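Chapter 7
Chores and Small Jobs: What Machines Can Do Now

A person clearing a kitchen counter makes hundreds of small decisions without noticing any of them. Which packet goes where, how hard to hold it, whether it has to be turned first. Factory robots have welded car bodies for decades, yet sorting a handful of packets into a tray remains a research problem. In this chapter we look at why.

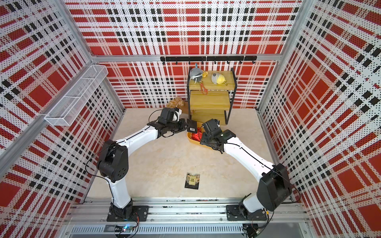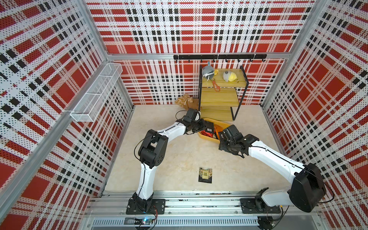
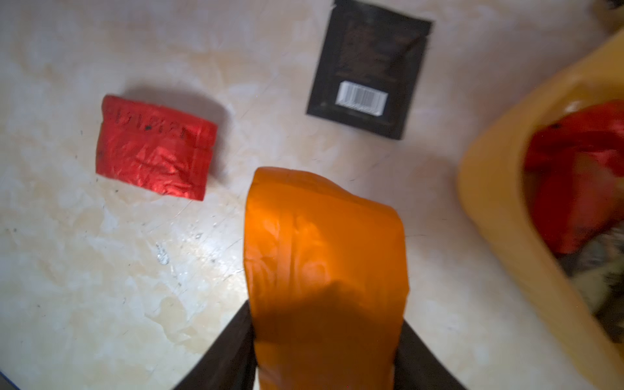
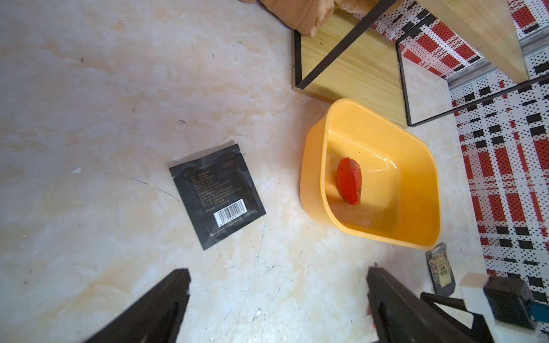

Figures 7.1 to 7.4. Handling small packaged items, seen from the workspace (7.1 and 7.2) and from the gripper (7.3 and 7.4).

7.1 Two kinds of work

It helps to separate jobs by how much the surroundings change. On a bottling line, each bottle arrives at the same height, at the same spacing, facing the same way. The machine does not need to know much. Its designers have already done the knowing, and they have built guides, stops and sensors so that nothing unexpected reaches the arm. We call this structured work.

Household work is mostly unstructured. Nobody fixes the position of a sock. A bag of rice changes shape each time it is picked up, and the drawer it belongs in may be half open or blocked by something else. A shop floor falls somewhere between the two. Shelving is regular and the products are known in advance, but customers move things, cartons arrive dented, and stock is put back in the wrong place.

The question "Can a robot do this chore?" therefore has no useful answer until we say where the chore takes place and who has prepared the area beforehand.

7.2 Why packets are hard

Rigid objects keep their shape when gripped. A wooden block measured once can be picked up the same way every time. Soft packaging behaves differently. The contents slide to one end, the film wrinkles, and the point where the fingers closed a moment ago may no longer be the best place to hold it.

Shiny film adds a second problem. Foil throws back highlights that shift as the camera moves, and a vision system may take the highlight for an edge. Dark matte packets cause the opposite trouble, giving the camera too little to work with. Clear film can be worst of all.

A third problem is hiding. As the gripper closes in, it covers part of what the outside camera needs to see. Many systems add a camera at the wrist for this reason. The wrist camera has a close view of the object but a poor view of everything else, and the control program must combine the two.

7.3 A shop-floor case

Consider a trial at the Orncombe distribution center of Carnex, a supplier to convenience stores. The company wanted small grocery items moved from mixed bins into store trays. It used a two-armed machine built by Zastix, and testing began in May.

The trial covered 423 items. Boxes and cans caused little difficulty. With soft pouches, the machine needed a second attempt on 50 items and a person had to step in on 40 others. Speed was a further concern. The machine took 3 times as long as an experienced packer to fill a tray, although it could be left to run through the night shift.

Carnex kept the machine for boxed goods and returned the pouches to its staff. This is a common result. A company seldom hands over a whole job. It divides the job and gives the machine the part with the least variation.

7.4 The same job at home

A home offers no such division. The Ruggiero project, which studied tidying in furnished apartments, found that its machines could usually pick up a single object placed in the open. Performance fell when objects touched or overlapped, and fell again when the machine had to decide where something belonged.

Cost matters here too. A warehouse can spread the price of a machine over thousands of trays. A family would be paying for help with a task that takes a few minutes after supper, and would expect the machine to be safe around children and pets.

Before you read on

1. Choose one chore you did today and write down each step. Mark the steps in which you had to feel an object as well as look at it.

2. Name a change to your kitchen that would make it more structured. Would you be willing to live with it?

3. Carnex counted second attempts separately from cases where a person stepped in. Explain why a manager would want both numbers.

Key terms: structured work, unstructured work, soft packaging, wrist camera, second attempt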